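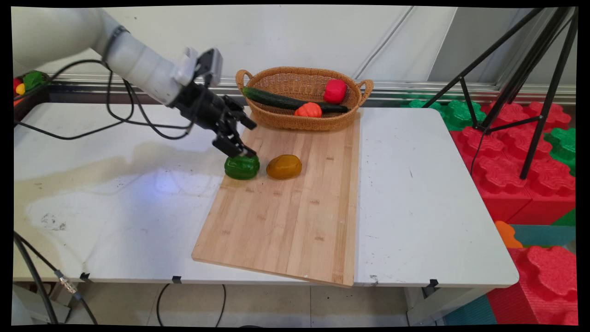

Social Media and Content Executive

Mokthorpe Kitchen Supplies, Stilden
Full time, permanent
Reports to: Hamish Brunton, Head of Marketing

Mokthorpe sells pans, knives, storage jars and baking equipment to home cooks, through our own website and two shops, one in Stilden and one in Clesten. We are looking for someone to run our social media accounts day to day and to write most of what goes on them.

The post is new. Until now our accounts have been looked after by whoever in the marketing team had an hour to spare, and it shows. We post a lot in December and not much in spring. Questions from customers sometimes wait several days for a reply. We want one person to be in charge of this, with a proper plan and a budget.

What you will be doing

Planning and writing posts for Instagram, Facebook and Pinterest, and keeping a content calendar that the shops and the web team can see.

Filming and editing short videos, mostly recipes and product care. You can use a phone for these. We have lights, a tripod and a small kitchen on the first floor of the Stilden building.

Answering comments and messages during working hours, and passing complaints to customer service. You will not be expected to answer messages in the evening or at weekends.

Finding and working with food bloggers and other creators who have modest followings. We paid three of them last year and would like to do more of this. You would agree the terms, send out the products, check that paid posts are clearly labelled as adverts and keep a record of what came back in visits and sales.

Setting up paid adverts on a small monthly budget of £2000. You would choose how to split it between channels, and Hamish signs it off.

Writing a short report each month. One page is enough.

Helping with the customer email, which goes out every other Thursday and is put together by our web editor.

What we are looking for

You will have run social media accounts for a business, charity or club, paid or unpaid, and be able to show us what you did. You should write clear, correct English and be able to change your tone when a customer is unhappy. You need to be comfortable with basic video editing, though we don't mind which software you use.

Some experience of paid social advertising would be useful – if you haven't done it, we will pay for a course in your first few months. An interest in cooking helps too. You don't need a degree or a marketing qualification, and we don't look at how many followers you have on your own accounts.

Hours, place and pay

37.5 hours a week, Monday to Friday. Start and finish times are flexible either side of 10 and 4. You can work from home for up to two days a week after your first month. Filming days are always in Stilden, and there is usually one trip a month to the Clesten shop, with travel paid.

The salary depends on experience and we will talk about it openly at the first call. You also get 25 days' holiday plus bank holidays, a workplace pension and a staff discount in both shops and online. There is free parking behind the building, and the station is around 13 minutes away on foot.

How to apply

Please send a CV and a covering letter of no more than a page, quoting reference 1008. Include links to two or three posts or campaigns you worked on and say which parts were yours. If the accounts have since closed, screenshots are fine.

Applications close at the end of May 2022. First calls will be by phone or video and last half an hour. After that we will ask a few people to come to Stilden for an interview, which includes a short writing task done on the day. We don't ask for unpaid work in advance. Interview travel costs are refunded – keep your tickets.

If you need any changes to the process because of a disability or health condition, tell us when you apply or at any point afterwards. Questions about the job can go to Hamish Brunton through the contact form on our website.

No agencies, please.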